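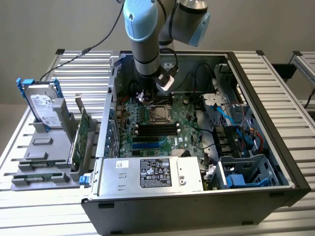

Célula Donati: montagem, calibração e manutenção

Início Arquivos Manutenção Problemas conhecidos Licença
Tempo de leitura: 7 min

Este README acompanha os registros da célula Donati, no laboratório de Anport, e serve também como ficha dos dados. Quem só quer os arquivos pode pular para "Conteúdo". Quem pretende confiar nos números deveria ler o resto antes, sobretudo a parte da calibração, que já foi refeita mais vezes do que a versão anterior deste texto admitia.

A versão anterior, escrita para a proposta do projeto Flestley, dizia que a célula ficava "pronta para uso em uma tarde". Montei a célula duas vezes e nenhuma das duas coube numa tarde. Tirei a frase.

O que a célula faz

Um braço colaborativo trabalha sobre um gabinete de desktop deitado, com a tampa lateral removida. As peças soltas (disco, placa de expansão, placas pequenas) ficam num suporte plástico à esquerda do gabinete. O repertório inclui pegar, aproximar, encaixar e retirar. A palavra "desmontagem autônoma", que aparece em alguns slides da Nilness, não descreve nada do que está neste repositório: a sequência é escrita à mão, as posições são ensinadas, e quando o gabinete sai do lugar a sequência erra com muita convicção.

Conteúdo

registros/ – 349 execuções, uma pasta por execução, com posições de junta, corrente e estado da garra
validos.txt – lista das 332 execuções que passaram na revisão
calib/ – matrizes de transformação e as leituras brutas de onde saíram
manutencao/ – diário da célula, em texto simples
scripts/ – leitura dos registros e verificação de deriva

As 17 que sobram não foram apagadas. Algumas têm falha de gravação, outras têm uma placa mal assentada e um operador que jura que estava boa. Fiquem à vontade para discordar da revisão; o motivo de cada exclusão está na última coluna de revisao.csv. Ada Serra fez a primeira passada e eu fiz a segunda. Onde discordamos, a execução ficou fora.

Montagem da mesa

A mesa é de perfil de alumínio com ranhuras, e o gosto geral por esse tipo de mesa me parece exagerado. É prática para parafusar coisas e igualmente prática para que as coisas escorreguem ao longo da ranhura quando alguém aperta um parafuso e esquece o outro. O procedimento que usamos:

1. Nivelar a mesa antes de fixar a base do braço. Depois não adianta: a base puxa o perfil.
2. Fixar a base do braço em cruz, com torquímetro. "Firme na mão" não é um valor.
3. Encostar o gabinete nos batentes e travar. Verificar com calibrador de folga nos dois lados.
4. Fixar o suporte das peças. Ele tem furos oblongos, e alguém vai querer usar a folga para "ajeitar" uma pegada ruim. Não façam isso; corrijam a posição ensinada.
5. Prender o cabo do braço com folga para o curso inteiro e rodar a sequência vazia, a baixa velocidade, olhando o cabo e não a garra.

O passo 5 foi incluído por Estela Villalba depois de uma noite em que o cabo prendeu num canto da mesa. O braço parou em proteção, como devia. A calibração, essa, foi para o lixo.

Calibração

O fabricante da garra promete que a troca de dedos dispensa nova calibração. Não acreditei, medi, e continuo sem acreditar. Com o mesmo par de dedos retirado e recolocado, a ponta voltou deslocada o bastante para tocar a borda de um soquete de memória. Pode ser que a nossa flange esteja gasta, pode ser que o torque estivesse errado; nenhuma das hipóteses me faz querer pular a calibração.

Fazemos assim: quatro toques num pino de referência fixado à mesa, com orientações diferentes do punho, e depois uma conferência em três pontos do chassi do próprio gabinete. O pino sozinho dá um resíduo bonito. O resíduo bonito do pino não garante nada dentro do gabinete, onde a chapa é estampada e cada exemplar tem sua própria opinião sobre o que é plano. Se os pontos do chassi não fecharem, a calibração não vale, por melhor que o relatório pareça.

O limite de aceitação está em calib/limites.cfg. Não o afrouxem para conseguir terminar o turno. O histórico do arquivo mostra quem já fez isso (inclusive eu, em dezembro).
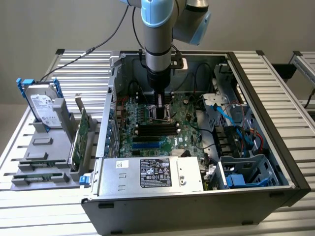
A altura de aproximação é o parâmetro que mais deu discussão entre nós. Gualtiero Sartori defendia uma altura única para todas as posições, o que simplifica o arquivo e complica a vida. Um soquete de processador tem moldura e alavanca em volta; o suporte de peças tem o disco em pé, com as abas azuis dos trilhos apontando para cima; e os dedos da garra são finos e passam a vida descendo entre essas coisas. Com uma altura só, ou se perde tempo em todo ponto baixo ou se arrisca bater no ponto alto. Hoje cada posição tem a sua, em scripts/alturas.cfg, e o trajeto entre o suporte e o gabinete usa a maior delas. É mais lento. Ninguém me mostrou ainda um registro em que a pressa tenha compensado.

A posição sobre o soquete é usada para conferir alinhamento. Trabalhamos sem cooler sobre o processador, e convém lembrar disso antes de comparar nossos tempos com os de uma célula que precise lidar com um gabinete completo. Também não desligamos nem religamos os cabos internos. Cabo flexível é justamente a parte difícil, e um conjunto de dados que a evita deveria dizer isso na primeira página. Fica dito aqui, que é quase a primeira.

Manutenção de rotina

A cada 42 execuções:
limpar os dedos com álcool isopropílico e pano sem fiapo
conferir o torque dos parafusos da flange
tocar o pino de referência e comparar com a última leitura
inspecionar os encaixes do suporte das peças

A cada troca de gabinete:
repetir os três pontos do chassi
rodar a sequência vazia
anotar o exemplar no diário, mesmo que "seja igual ao outro"

O intervalo não tem nenhuma base teórica. Remo Zanetti escolheu um número que cabia no ritmo de trabalho, e a deriva medida até agora não o contradisse. Isso é diferente de dizer que ele está certo. Se a célula for usada em outro regime, meçam a deriva com scripts/deriva.py e escolham o próprio número.

Reparos já feitos

Cabo da garra: substituído uma vez, por mau contato intermitente. Levamos tempo demais culpando o software. Se a garra reportar abertura sem comando, mexam no conector antes de abrir um chamado.

Dedos: repostos depois de um toque lateral no chassi. A olho nu pareciam retos. Com relógio comparador, não estavam.

Suporte das peças: a parede de um encaixe cedeu e a placa passou a ficar inclinada. A peça de reposição foi desenhada por Anjani Tambunan, e os registros feitos com a peça antiga e com a nova estão identificados no campo "suporte". Não misturem os dois grupos para avaliar sucesso de pegada sem olhar esse campo.

Problemas conhecidos

O relógio do controlador e o do computador de registro se afastam ao longo do turno. O script corrige com uma reta. Suspeito que não seja uma reta.

A corrente das juntas serve para detectar contato grosseiro. Houve quem tentasse extrair dela a força de inserção da memória; os gráficos ficam convincentes, mas os valores mudam com a temperatura do braço e eu não os citaria em lugar nenhum.

"Sucesso", no campo resultado, foi marcado pelo operador a olho. Não testamos eletricamente nenhuma placa depois da inserção. Uma placa que parece encaixada conta como encaixada, e qualquer taxa calculada a partir desse campo herda a generosidade de quem marcou.

Todos os registros vêm do mesmo modelo de gabinete. Generalização para outros modelos não foi medida, portanto não será afirmada.

Versões

Revisão atual: 15/1/21. Entraram o campo "suporte" e as leituras brutas de calibração, que antes só existiam na máquina da bancada.

Licença e contato

Uso livre para pesquisa, com indicação da revisão usada. Correções ao diário de manutenção vão para Estela Villalba; dúvidas sobre calibração, para mim, de preferência com as leituras brutas anexadas. Relatório sem leitura bruta volta para o remetente.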